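Couch Talk > Daytime & Celebrity > Hosts filming from home: do you miss the studio?

Thread: Is it just me or are the at-home episodes better?

mapleporch
I have been watching The Dringate Hour since it was a half-hour thing on local cable, so I feel like I've earned the right to ramble a bit. This whole run of shows from the host's den has been my favorite in years! No band, no confetti, just her on that lumpy green sofa with the dog wandering through, calling people up and asking how they're holding up. The episode with the couple from Wameck (the hospital drama, not the reboot) had me laughing so hard I had to pause it and go get a glass of water. He'd been baking, she'd been hiding from the baking, and you could tell they were both a little stir crazy and still crazy about each other. Does anybody else feel this way, or have I just been indoors too long?

tuesdaymatinee
You are not alone, maple! My sister and I text all the way through it. That Wameck episode was a treat, and when he held up the bread and she just slowly left the room, I about fell over. I will say I miss the audience laughing, though. Some of those jokes land in total silence and I feel bad for her.

gravyboat_794
I'm going to be the grump, sorry in advance. I love her, I always have, but the den shows drag. Half of every interview is "can you hear me" and "you froze." And I don't need to see how a movie star organizes her pantry. The studio shows had pace. There was a segment, then a guest, then a game, and you were out the door by four o'clock feeling cheerful.

mapleporch
Oh gravy, I knew you'd turn up, and I'm glad you did. I see your point on the freezing. But the pantry was my favorite part! She had the same cheap crackers I buy.

sofasider
Kind of in the middle here. The Wameck two were charming because they really are like that. Then the week after we got the fellow from Cindberg, and that one felt rehearsed to me, with the guitar leaning just so and the candle going. I don't think working from home makes anybody more real if they weren't to begin with.

tuesdaymatinee
Disagree on Cindberg! He was nervous, that's all. He kept looking off to the side and I think his kids were in the room. I thought it was sweet when he lost his place in the song and started over.

gravyboat_794
He lost his place because he was reading it off something. Watch it again.

tuesdaymatinee
I did, and I still think it's sweet, you old goat. 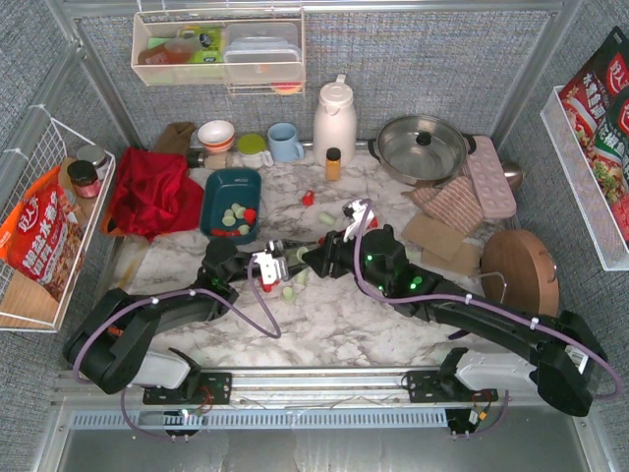

Page 2: Which guest should she call next?

sofasider
My vote is for the Magbanua sisters. They've been living under one roof since March and the one who posts all the cooking videos is clearly losing patience with the other one. Put them side by side on one screen and let them go.

mapleporch
YES. I would watch two hours of that. I'd make a snack plate for it.

gravyboat_794
All right, I would watch the Magbanuas. But only if they keep it to one segment and nobody shows me a pantry.

tuesdaymatinee
Gravy, I'm writing in tonight and asking for two pantries. One for each sister.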